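May 17, 2025 – rover build, shop notebook

Second long day on Cetix, and I want this down before I forget which version of the line follower is on the board. Kevin came by early with coffee and the rebuilt steering linkage, bless him, and it went in with only one washer left over (we checked twice and I still don't know where it belongs).

The job now is the left edge line. The detector wants a white stripe on dark pavement and gets muddled wherever the ground beside it is pale, so I've been going through the road pictures and picking out hard ones. The dry grass with that lighter bare strip right next to the paint is just the sort of thing I mean, and the line fades out before the horizon as well.

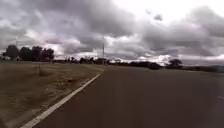

Photo: Itziar Robles / Stukodora workshop

I cropped off everything above the horizon, since the bright band of cloud was pulling the exposure threshold up – Sreekumar's suggestion, and a good one. Threshold is at 119 now, blur kernel down to 4. On the bench replay it held the line for 2,040 frames and then wandered off to the left, which I haven't explained yet.

Still to do: try a look-ahead of 20 rows, ask Candela if she still has the spare Barrios motor driver, and put the good crimping tool back in Esperanza's drawer.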